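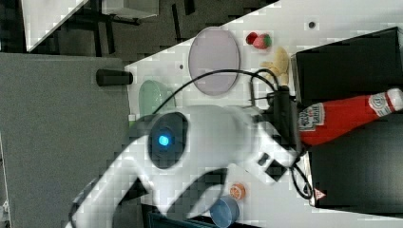
Report to Skudier Fund, July

The Meesuk family cooking course has now finished 3 of its 4 parts. From the grant of 4000 we have used 2000, mostly for food and rent.

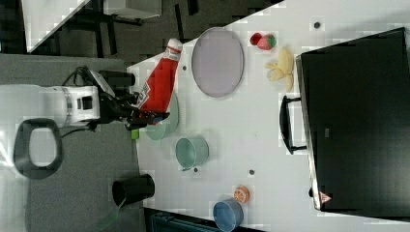 Red ketchup bottle, green bowl and cup

Fongchan Ongart translated the recipes – the soup pages still need checking.

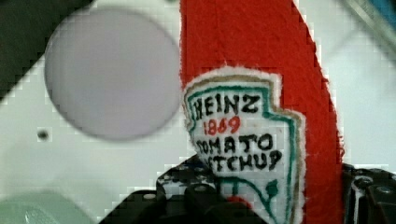

Stitched HEINZ label on red fabric

Parents asked for a later start, so we begin at 6 p.m.

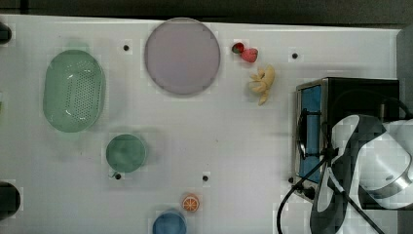
Colander, plate and toy fruit

The last part will be held in Kurkon. We wait for the key.

Reginald Lindgren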